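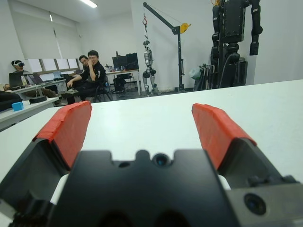

Drorkedden room, progress to September
Last updated: September

White tables are in, long desk too. Laptops go on the long desk for now. Spent 892 of the furniture money so far, 400 still held back for chairs – Keogh quote came in late, will foward when I have it. Headset sessions: 43 booked, more than we planned for. Radwa Chraibi is doing the schedule.

Still open: cable covers, a second key, storage for bags and coats. Need a yes on the shelving by end of month pls. Blinds can wait untill next quarter.

– Hậu Phí

Comments (3)
Radwa: schedule is in the shared folder, 4 slots left
Oltus office: shelving ok, send the invoice to us
Radwa: thx, will do

Contact: Ovus project desk | © Ovus | Back to top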